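Bramamdale Healthy Weight Program
Progress report to Prakeo, 28 July 2024

Quick one, full figures to follow in the spreadsheet. Enrollment closed in June with 722 people signed up across both sites. Target was 3,000 for the whole grant, so we are behind — Dollden opened late and it shows. Group sessions there are now weekly.

Meal planning workshops going well, evening ones especialy. Weigh-ins are optional as agreed. Most people still choose them.
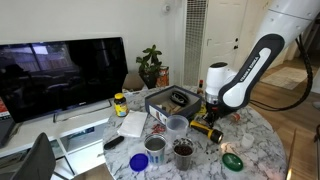
Flashlight and open box on the round marble table.

Walking groups: 2 running, both with a waiting list. We want to add a third at Dollden but need a leader with first aid. Budget line for training has 50 dollars left in it, so please see the request at the end.

Phone coaching is the weak spot. Too many missed calls, people don't pick up a number they don't know. Switching to text first, then call. Gajewski are setting up the texting service, contract signed, start date not confirmed yet.
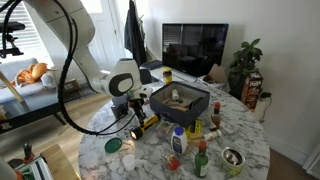
Flashlight switched on, small gray box nearby.

Still to do
Six-month follow up survey — draft done, needs your OK
Spanish version of the recipe booklet
New scale for Bramamdale, old one reads heavy

Request: move about a third of the unspent printing money into training. Need an answer before we book teh course.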